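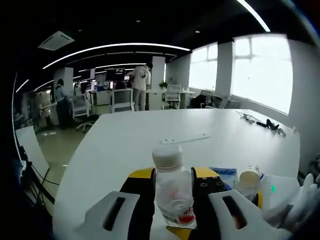 Clearing a big shared table is a twenty-minute job if you do it in the right order and a whole afternoon if you don't. I've done ours at Niltstead more times than I want to think about. Big white table, everybody drops stuff on it, you know the kind. Drinks up front, a little blue-and-white packet, a small bottle of something pale yellow, then a mess of cables down at the far end. Pretty normal state for it. So, the order I use.

Before you start: one cardboard box, a trash bag, a roll of masking tape, a marker. Damp cloth and a dry one. Put your phone away.

Step 1. Liquids first. Always. Water bottles, the small bottles, coffee cups, all of it off the table before you touch a single cable. Check every cap is screwed down. Half-finished water goes down the sink, bottle in recycling. Anything you can't identify, don't sniff it, set it on a shelf with a bit of tape saying "whose?" and move on.

Step 2. Food and wrappers. Open = trash. Sealed = kitchen.

Step 3. Small loose things in the box. Gloves, pens, clips, odd strips and covers that came off something. Don't sort yet!! Sorting is where people lose the afternoon. Just box it.

Step 4. Now cables. Start from the plug end, not the middle of the tangle. Anything with a light on, leave it plugged in and ask. I pulled the wrong one in November and Thijs Prins lost a morning's work, he was nice about it but still. For the rest: unplug, shake out, coil loosely, tape around the coil, write on the tape what it's for. Don't wrap tight around your hand, it kinks them. If a box has several wires going into it, label each wire before you pull any. Takes 5 minutes, saves an hour.

Step 5. Wipe. Damp cloth back edge to front edge, then dry right behind it. On a white top you'll get streaks if you let it air dry. Marker smudges come off with a little rubbing alcohol, test a corner first.

Step 6. Put back only what gets used daily. Everything else stays in the box with a date on it. 10 days, then whatever's left goes to the storage room. Donnelly wanted a month, but in a month you've got three boxes.

If your table is longer than ours do it in halfs, finish one side completley before you start the other.

Thats it. Will do a seperate one on drawers when I get time.

Posted August 2020

672 shares
34 comments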